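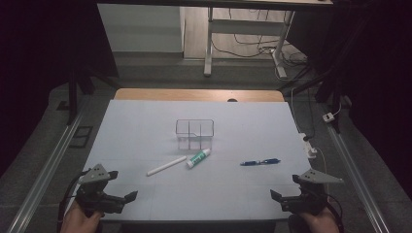 Hi! I look after a pair of grippers called Bozsik and Grinus. A gripper is the part of a robot that does the grabbing. Bozsik is the left one and Grinus is the right one, and if I ever mix them up I have to start my whole morning again, so please remember that for me.

Lots of kids ask me if the grippers think for themselves. These two don't! They have handles, and a person holds one in each hand and picks things up with them. All those pick-ups get saved, and later on a robot arm named Endon uses them to learn how to do the same job. It's a bit like when someone helps you hold a bat the right way before you swing it alone.

So what do I do all day? Mostly I check stuff.

First come the fingers. Each gripper has two short black ones, and they have to meet neatly, the way your finger and thumb do when you pinch a crumb. I squeeze the handle 15 times and watch. If one finger gets there late, a screw has wiggled loose. I tighten it a tiny bit, then squeeze again. (Too tight is bad too – then the fingers get stiff and grumpy.)

Next I look at the gray plate on top. It's shaped like a triangle and has little holes drilled through it. I give it a gentle push with my thumb. It shouldn't wobble at all. Last winter Grinus had a wobbly plate and I spent a whole afternoon blaming the fingers. Oops.

Then there are the cables. Every gripper has a thin black one, and it has to curve away nicely with no sharp bends. Try this at home with a piece of string: hold one end still and move the other end all over the place. See how it tugs when it runs out? A cable does that too, and a tugging cable makes your hand jerk just when you want to be careful. I leave plenty of slack.

After that comes my favorite part, the test pick-ups! You might think we'd use special robot toys, but ordinary things from a desk work great. A pen is long and skinny and likes to roll. A tube, like the kind toothpaste comes in, is fat at one end and flat at the other, so where would you grab it? I go for the middle. And a clear plastic tray with compartments is the hardest of the bunch for me, as the walls are thin and see-through and it's easy to miss the edge.

I lay everything out on a big pale board, which makes dark things like a blue pen easy to spot. Then I do 9 pick-ups with each hand. If I drop more than two, I go back and check the fingers all over again. My best ever was zero drops. My worst was in March, and we won't talk about March.

We call our table Inen, by the way. It has long metal rails down the sides, and I wipe those last, with a dry cloth. It takes three minutes if I don't stop to play with the grippers. I usually stop to play with the grippers.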